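티켓 583 / 제품: Zidness 주방 보조 / 상태: 진행 중
제목: 냄비 옆에 둔 컵을 자꾸 못 집어요
등록일: 2025년 4월 29일

안녕하세요, 또 저예요 ㅎㅎ 지난번 행주 접기 건은 펌웨어 올리고 나서 멀쩡해졌는데, 이번엔 설거지 전 정리 작업에서 막혔습니다. 시킨 건 별거 아니에요. 작은 컵을 집어서 냄비에 넣기, 그게 다거든요. 사람이면 2초 컷인데...

일단 돌려 본 기록부터 적을게요. 컵만 두고 하면 260번 중에 못 집은 게 6번이라 꽤 믿을 만해요. 그런데 같은 상에 냄비를 올리면 성공률이 91%로 떨어지고, 실패할 땐 거의 매번 컵 테두리를 밀어서 넘어뜨려요. 저는 투명한 컵이랑 번쩍거리는 냄비가 같이 있는 게 문제 아닌가 의심하고 있어요.
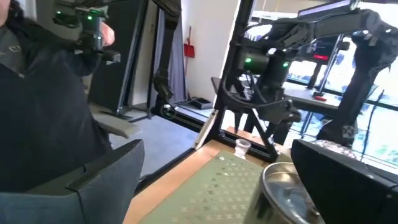
손목 카메라 화면. 매트 너머에 투명 컵, 오른쪽 아래에 스테인리스 냄비.

해 본 것:
- 손목 카메라 보정 다시 함. 차이 없음.
- 컵을 불투명한 머그로 바꿈. 바로 잘 집음(이건 좀 허무했어요).
- 냄비에 행주를 덮음. 조금 나아진 것 같은데 횟수가 적어서 자신은 없어요.
- 집는 속도를 절반으로 낮춤. 덜 넘어뜨리는 대신 속이 터집니다.

답변 (Liviu Roman, 지원팀)
자세한 기록 감사합니다! 반사와 투명체가 겹치면 깊이 추정이 흔들릴 수 있어요. 설정에서 '투명 물체 우선'을 켜고 창 쪽 블라인드를 내린 다음 다시 돌려 봐 주시겠어요? 로그 파일도 같이 부탁드립니다.

추가 (작성자)
켜고 블라인드 내리고 다시 해 봤어요. 컵은 확실히 덜 넘어지는데, 이번엔 냄비 바로 위까지 가서 손을 안 펴고 한참 멈춰 있네요. 같이 쓰는 Hiba Awwad 님은 이 정도면 그릇 정리는 맡겨도 되겠다는 쪽이고, 저는 아직 유리컵은 못 맡기겠어요. 머그랑 플라스틱까지는 오케이! 로그는 방금 올렸으니 멈추는 구간만 먼저 봐 주세요. 8월 업데이트에 들어갈 수 있는 건지도 궁금합니다.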